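3. Materials and Layout of the Sorting Stations

3.1 Study setting

The work reported in this section was carried out at the Grumham depot, which receives retired desktop computers from schools and municipal offices in the region. Machines arrive on mixed pallets and are opened by hand. The depot separates the boards, memory, processors and expansion cards before the cases are sent on for metal recovery. Our interest is in the short interval between the moment a part leaves the machine and the moment it is placed in a storage tray. During this interval parts are most often set down on a bare bench, stacked on top of one another, or put in a shared bin, and it is here that the depot's own records show most of its handling damage.

The depot adopted fixed holders at two of its benches in April. Before that date, parts were placed in shallow trays lined with antistatic foam. The trays are still in use at the remaining benches and serve as the comparison condition in Section 4.

3.2 Parts included

A total of 418 parts were followed through the station. They fall into three groups: memory modules, small expansion cards, and processors. Power supplies, drives and cooling fans were left out. They are sturdy enough to be handled in bulk, and the depot has no plan to hold them individually. Parts that were already visibly damaged when the case was opened were logged and set aside, and do not enter the counts.

Memory modules and expansion cards share a common weakness. Both have a row of contacts along one edge and small components on one or both faces. When they are laid flat in a pile, the components of one card press against the contacts of the next. Processors raise a different problem. The underside must not be touched or dragged, and a processor resting on a bench is easily pushed by a sleeve or a screwdriver. For these reasons the two kinds of part call for two kinds of holder.

3.3 Holder design

The holders were drawn up with the Trillier workshop and went through several rounds of change. The version described here has two basic forms.

The first is an upright slot. A card is seated in a vertical groove and stands on its own, with its faces clear of its neighbors. The groove supports the card along its edge and leaves the components untouched. Early slots were cut too tight, and staff had to use both hands to free a module. The groove was widened and its entry given a slight slope. After this change a card could be put in and taken out with one hand.

The second form is an open square for processors. It is built from separate side pieces, and the part is gripped only at its rim. Leaving the middle open makes it possible to read the markings on the part without removing it – a point the inspection staff at Grumham had asked for in the first round of comments.

Both forms are raised from a flat board and set in a row. The order of the row follows the order in which parts usually come out of a machine, with the cards ahead of the processor. Board and holders share a single gray color. A trial with colored holders was dropped after staff reported that the colors suggested a grading of the parts that did not exist.

3.4 Placement of the board

Several positions for the board were tried. Laid flat on the bench, it took up space needed for the open case and collected screws and dust in the grooves. It was therefore moved to a position beside the working area, where the row of holders can be reached without turning. Figure 2 shows part of a board with cards in the slot holders, next to the ribbed metal wall.

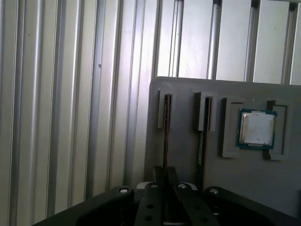
Figure 2. Fixture board with upright slot holders, each containing a thin card, and the square CPU holder farther to the right.

A card seated in a slot holder may present little more than its edge to the person at the bench. This saves width, but it makes similar cards hard to tell apart at a glance. In the second of the cards in Figure 2, a small strip of green is the main feature that separates it from the dark part beside it. Staff at Grumham dealt with this by keeping each slot for one kind of part throughout a shift. We recommend that any later version carry a printed label beside each holder.

3.5 Procedure

Each session lasted 80 minutes and was limited to 12 machines, so that the pace stayed close to that of an ordinary working day. Parts were placed in the holders as they were removed, checked against the intake sheet, and then moved to storage trays supplied by Brultano. A holder had to be emptied before the next machine was opened. The checklist was adapted from the one used at the Siqueira site, with the section on laptop batteries removed.

Damage was recorded at two points: on removal from the holder and again on arrival in storage. Bent contacts, scratched faces and missing surface components were entered separately.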